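Newsletter > Spring issue > Word games and spelling nights

Home | News | Events | Back issues | Contact

Print this page | E-mail this item

Spelling night returns in April, and we need your word lists

Quick one this month, printer wants everything by noon. Spelling night is back. Same hall on Vasar Street, doors at 6:30, first word at 7. Soup beforehand if the kitchen is working, sandwiches if it isn't.

For anyone new to town: it's a spelling bee for grown-ups, with a kids' round first so they can get home to bed. Teams of three or four. One person writes, everybody argues. You get one sheet per round and whatever is on the sheet when the bell goes is your answer. No phones on the table, no "I was about to change that."

Last year we used 621 words across both rounds and the tiebreakers, which was too many. We finished at twenty past ten and half the room had gone. This year it's shorter. Kids' round is 40 words, grown-ups get 100, and the tiebreaker is sudden death with a new list that only the reader has seen.

Lists are where you come in. We've been pulling from the same blue binder for years and the regulars know it by heart. Two teams got "rhododendron" before the reader had finished saying it. So please send words. Ten is fine, two is fine. Write them out clearly, say which round they're for, and put a sentence next to each one so the reader has something to say when a table yells for help.

What makes a good kids' word: short, one they've met on a cereal box or a bus, with one thing in it that could go wrong. Fruit is great. Pear, pair and pare can all go in the same round as long as the sentence makes it plain which is wanted. Same with their and there. Please no silent-letter monsters before second grade, we had tears over "gnat."

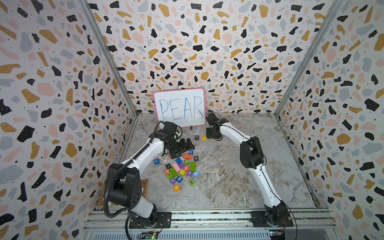 Grown-up words can be as mean as you like but they have to be in the dictionary on the hall shelf, the fat red one with no cover. If it isn't in there it doesn't count, and that includes brand names, medecines and anything from a fantasy novel. Foreign food words are allowed if they're in the red one. Yes to zucchini. We checked.

Couple of rule changes after the discusion at the last meeting:

American spelling only. Color, center, traveler. We went back and forth on taking both and the marking got silly.

Hyphens don't count for or against. Capitals don't either, so if your writer does everything in capitals, fine, just make it readable. If two markers can't read it, it's wrong.

The reader says each word twice, then the sentence, then the word again. One repeat on request. After that you're on your own.

Appeals go to the marking table at the end of the round, not during. One member per team, please. Last year it was a scrum.

Team Mustonen are the ones to beat, three wins running, and they have already asked for the table by the radiator. They can't have it, tables are drawn at the door. The Sendodby Road team say they've been practicing since Christmas. The Banditus lot from the bike shop have entered every year and come last every year and have new shirts.

Entry is $5 a head, kids free, and it all goes to the reading corner. We are almost at the $1,000 for the new shelves and one decent night should do it. There's a raffle too. Prizes wanted, unopened and in date please, we are still finding that mustard.

Still needed: somebody with a loud clear voice for the second half, a bell (ours has lost its clapper), pencils, a couple of folding tables, and two people to stay and stack chairs. If you borrowed the big coffee urn after the fall supper could you bring it back, no questions.

Word lists in the box by the hall door or by e-mail, by the end of March at the latest. Don't show them to your own team. Put the list in an envelope and write SPELLING on the front, so it doesn't go in with the heating forms like last time.

Team names at the door. Keep them clean, the reader has to say those out loud too.

Print this page | E-mail this item

Back issues | Events | Contact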